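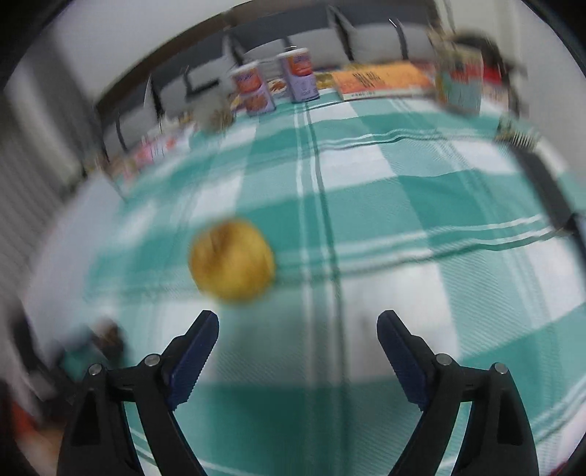
Gripper build, part 4: pads and pins

Quick one, dinner's on in 20 minutes. The hand-held gripper finally closes square. Took all of April and most of my patience. Reprinted the linkage arms twice in the shared workshop at Listthorpe, then brought it all home to finish on the kitchen table like a normal person.

What changed since part 3:

New pins. The old ones were a hair undersize and the jaws flopped sideways. Reamed the holes out, much better. Bit of grease, not heaps.

New pads. Softer rubber, navy, ribbed. Glued, clamped overnight, trimmed with a dull knife (dont do that, get a fresh blade).

Firmware is still the Dredance logger, build 321. It records jaw opening and not much else. Fine for now. 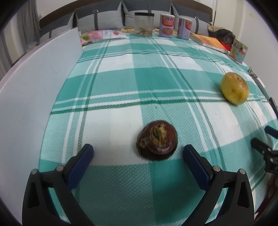

Calibration next, and it's the boring bit. Zero reads 2751 on the encoder and I want full open at 3000 flat, so there's a shim to sort out – maybe two. Round things are my usual test because they roll off if one side lands early. The water chestnut is the mean one, all that shiny skin, and its squat little shape doesn't leave the pads much to sit against. A pear is easier going. Might try walnuts after, see if the ribs bite on somthing rough.

Still to do: strain relief on the cable, a proper handle, labels for the spare arms in the Tresdale box so I stop mixing up left and right. Colour coded tape probably.

Part 5 when the shims turn up.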